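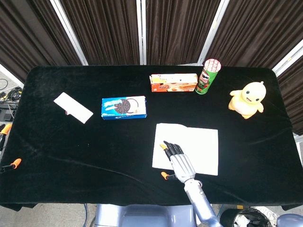 Fletov – Tramescombe EP, which pressing is the good one?

pranberg_side_b
Hello all. I look for the Tramescombe 12" since October and I now have two offers. One has 274 scratched in the run-out, the other has nothing there. Same label, same sleeve. Is the sound different?

lowpass_ines
Yes, very. The 274 copy is cut louder and the bass on B1 stays clean. The blank one is a repress, and the hi-hats are too sharp for me.

Theophilus Bawa
I don't agree. I own both and played them one after the other last night. The repress is quieter, but the long break in the Figueroa remix has more space. On the first press the kick pushes everything flat.

lowpass_ines
Which needle? With mine the break is fine on both.

Theophilus Bawa
An old elliptical one, maybe it is time to change it. I still prefer the repress.

pranberg_side_b
Thank you both. The 274 is 30 euros and the blank one is 15, postage not included.

dubplate_otto
For 15 take the repress. The A-side is the same mix anyway – only the remix is worth this discussion.

lowpass_ines
A1 fades out earlier on the repress. Please check before you pay.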